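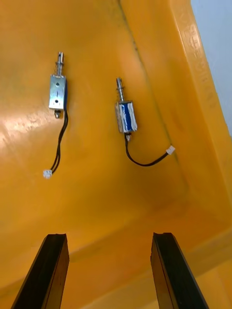
Malathi Ramasamy and Frans Schouten
Padilla Small Parts Workshop. Received October 15, 2019

3. Sorting the solenoids

I'll admit I expected this to be the dull part of the study, and then it ate most of November! We had 422 push-pull solenoids to get through, some from Prokari and some from Grodemix, and they'd all been living together in the same drawers for years. Frans wanted to sort them by coil rating straight away. I wanted to sort them by what you can see with your own eyes (I won that one), so everything went through the yellow bins first, a couple at a time.

Figure 1 has two of the small ones, and you can see why people grab the wrong part. Both have a metal frame, a slotted plunger and a little coiled spring around the shaft just above the body. If you're in a hurry, that's a match. But one shows mostly bright silver on its face, with two round mounting holes, and the other is wrapped in blue with faint white markings. We ended up calling them "plain" and "blue" in our notes, and those names stuck all the way to the final tables.

The leads gave us more trouble than the bodies did. The plain one in Figure 1 has thin black wires ending in a small white plug, and we logged the plug as its own item – Hayley Haslam talked us into that after we'd already done the first 50, so back we went. I grumbled, but she was right, and the plug column is the one I use most now.

Springs we left on the shafts. Taking them off and putting them back adds wear, and every part still had 1,000 strokes waiting for it on the bench (see Section 4). For the same reason we didn't tighten any nuts at this stage, however tempting it was. Loose ones got a mark in the log and went on to Florante Castillo, who did all the bench work.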